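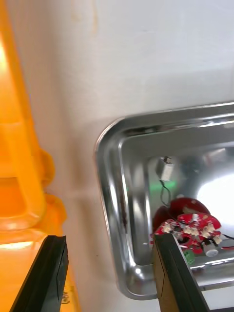

Ruvport, June

# Sorting small electrical parts at the bench

Most home workshops end up with a drawer of salvaged parts: boards, lead offcuts, solenoids, connectors with a few inches of wire attached. The method below covers sorting and storage of low-voltage parts only. Mains-rated parts and lithium cells are stored separately and are not covered.

## Work surface

Use a rectangular stainless-steel tray with a raised lip and rounded corners. Screws and springs stay inside the lip, and the corners wipe clean. Set the tray on a pale tabletop if one is available. Parts that land outside it show up better against a light surface.

Polished steel has two drawbacks:

- It conducts. Never put a board with a battery or a charged capacitor in it. Remove the cell first.
- It reflects. A lamp directly overhead puts a bright patch on the floor of the tray and small silver parts disappear into it. Move the lamp to one side and lower it until the glare falls outside the work area.

For boards that are still in use, line the tray with an antistatic mat cut to fit. Scrap boards can go on bare metal.

Orange plastic bins next to the tray work well for rough sorting. Plain plastic bins can hold a static charge, so bag any good boards before they go in.

## First pass

Empty no more of the drawer than the tray will hold in a single layer. Sort by type, not by project:

1. Circuit boards
2. Coils, solenoids and small motors
3. Leads with a connector fitted
4. Bare-ended leads
5. Hardware

Lift parts by the body. Pulling one out of a pile by its wires puts the load on the solder joint or the coil termination, and fine wire breaks there first. If leads are tangled, free the heaviest part and work back from it.

## Solenoids

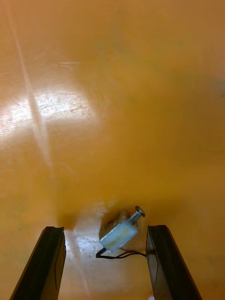
*Small push-pull solenoid with return spring on the plunger and thin black leads.*

Check the following before putting a solenoid away:

- **Plunger travel.** Press the plunger in by hand and release. It should return fully under the spring with no scraping. Wipe off grit with a dry cloth. Do not oil it; oil collects dust and the plunger will stick later.
- **Coil covering.** Look for brown spots or lifted edges. Discard the part if the winding is exposed.
- **Leads.** Flex gently near the body while reading resistance on a meter. A reading that jumps means a broken strand or a bad joint.
- **Resistance.** Write the value on the bag. A 12-volt supply across a coil reading 18 ohms draws 0.67 amps, and whoever uses the part next will need to size a supply for it.

Bag solenoids singly. Return springs hook onto each other and stretch when pulled apart.

Coil the leads loosely around two fingers and hold them with a paper tie. Do not wrap them tightly around the body.

## Leads and connectors

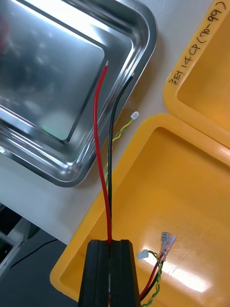 **Ingegerd Eklund**
Workshop technician, Gilchrist

Separate heavy leads from fine ones before coiling anything. A thick red or black lead is stiff enough to crush a thin twisted pair stored in the same bundle.

Stripped ends need attention before storage. Bare copper strands fray, darken and catch on everything else in the bag. Either trim the end flush and strip it again when needed, or twist the strands and slide a short piece of heat-shrink over them without shrinking it.

Leave twisted pairs twisted. If a green-and-yellow pair has a small plastic connector on one end, cut at the far end only and keep at least 10 inches. Shorter pieces are rarely worth the bag. Do not assume function from color on low-voltage leads; trace or meter each one.

## Storage and labels

Resealable 2 mil bags are adequate for everything except good boards, which go in antistatic bags. Label each bag with:

- part type
- source appliance
- voltage, if known
- measured resistance (coils only)
- connector pitch, if measured

Use a permanent marker on a paper label inside the bag. Ink on the outside rubs off.

The drawer at Gilchrist came down from 80 loose parts to 35 bags. The rest went to electronics recycling, mostly cracked boards and leads under the length limit.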